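Derden: things dropped on the floor

README, last touched in October

Hello! Derden is my little collection of pictures of household stuff lying on floors. I started it after losing the same pen twice in one afternoon, and it sort of grew (my desk drawers have never been so empty). There are 600 pictures so far, spread over 40 kinds of object: scissors, pegs, spoons, tape, odd socks, that sort of thing.

Each object gets its own folder, named in plain words, and inside you'll find the pictures plus a notes file. I write the notes by hand, so expect the odd typo. Scissors are my favourite folder by a mile – handles come in such cheerful colours!

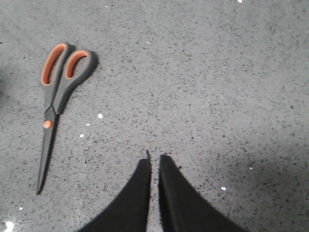 scissors/ – grey and orange pair, closed, on speckled grey floor

Floors are sorted into 3 groups: plain, patterned and speckled. Speckled is the tricky one, as a small dark thing can vanish into it completely. If you're only after easy ones, stick with plain.

Known niggles: 2 of the spoon folders overlap, and I keep mixing up "string" and "twine". Fixes are very welcome, just keep the folder names in lower case please.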